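This site uses cookies. Accept | Settings

Flerkwood gingham

Flerkwood gingham is a checked cotton cloth woven in and around Dradport, mostly for tables and aprons. Plain weave, dyed yarn, same check on both sides. Named for the Flerkwood mill – the first to sell it by the bolt.

History

Wilma Leckie set up the mill with 2 looms. By its peak it had 198, and the cloth went out by rail every April. Archie Aitken, her foreman, wrote the only surviving patern book, now in the Dradport town museum. Lists 9 colors. Blue sold best, then red, later pink.

Pattern

Colored and white stripes cross at right angles. Color over color gives a solid square, color over white gives the paler in-between one. Pink and white checks are still a common choice for kitchen tables. 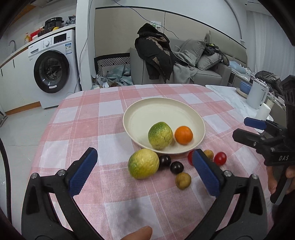 Care

Wash cool, iron damp. Older red cloth can bleed, so wash it seperately.

See also: Dikero stripe, Cuautle cloth

14 shares | 2 comments
Contact | Copyright | Back to top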